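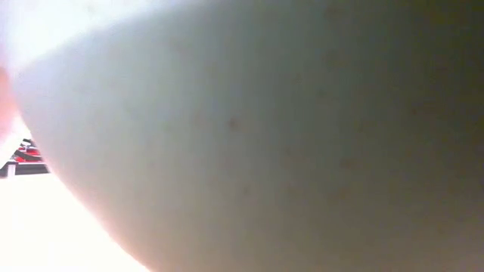

1/ Fil du mardi sur la vaisselle émaillée dépareillée, vu que la question revient à chaque vide-grenier. Je parle de ce que j'achète et revends depuis quelques années, donc surtout des assiettes creuses, des saladiers et des soupières de cantine. Pas de porcelaine fine, je n'y connais rien.

2/ Le prix d'abord. Un saladier de cantine sans éclat se vend 15 euros chez moi. Au-delà, les gens reposent l'objet. En dessous, ils demandent ce qui cloche.

3/ L'éclat sur le bord ne me gêne pas pour un objet de décoration. Pour manger dedans, je refuse. L'émail abîmé s'effrite et on ne sait pas toujours ce qu'il y a dessous.

4/ Pour repérer une fêlure, on tient la pièce d'une main, bien en équilibre, et on tapote avec l'ongle de l'autre. Son clair : a priori rien. Son mat : on repose. Ça vaut pour la faïence et le grès. Pour la tôle émaillée le test ne sert à rien, il faut regarder l'intérieur à la lampe.

5/ Les marques maintenant. On me demande souvent Hassanpour, le petit atelier qui faisait des séries pour les collectivités. Les pièces portent un tampon vert sous la base, souvent à moitié effacé par les lavages. Sans tampon, je ne l'annonce pas comme Hassanpour, même si la forme y ressemble.

6/ Puvero, c'est plus courant et plus lourd. Les bords sont épais, ils encaissent bien. J'ai une pile d'assiettes creuses Puvero qui sert tous les jours à la maison et je n'en ai cassé qu'une, dans l'évier, en posant une cocotte dessus.

7/ Le lavage. Lave-vaisselle : oui pour Puvero, non pour tout ce qui a un filet doré ou un décor posé sur l'émail. Le décor part petit à petit, et au bout d'un hiver il ne reste qu'un vague liseré.

8/ Pour les traces grises laissées par les couverts, pâte de bicarbonate et eau, chiffon doux, on frotte en rond sans appuyer. Éponge grattante interdite. Le vinaigre marche sur le calcaire, pas sur ces traces-là.

9/ Pour le jaunissement des vieilles faïences, je ne fais plus rien. J'ai essayé l'eau oxygénée sur une soupière en mars, trois jours de bain. Elle a éclairci d'un côté seulement. Invendable, elle me sert de cache-pot.

10/ Le transport - c'est là que j'ai eu le plus de casse. Les assiettes voyagent debout, sur la tranche, jamais à plat en pile. Une feuille de papier journal entre chaque, deux au fond de la caisse. Les saladiers s'emboîtent avec un torchon entre les deux.

11/ Pour les envois, double carton. J'ai perdu un plat Akent de 323 mm parce que j'avais pris un carton trop juste. Il faut quatre doigts de calage partout, y compris dessus.

12/ On me demande où j'achète. Dépôt-vente de Pritside en semaine, le matin, quand les arrivages sont encore dans les caisses. Le samedi c'est trié et plus cher.

13/ Dernier point, les lots. Un lot de douze assiettes identiques part plus vite que douze assiettes différentes, mais les dépareillées se vendent bien par quatre si les blancs sont proches. Comparez-les à la lumière du jour, près d'une fenêtre. Sous un néon, tous les blancs se ressemblent.

14/ Je réponds aux questions sur les tampons ce soir. Envoyez une photo du dessous, nette, avec une règle à côté.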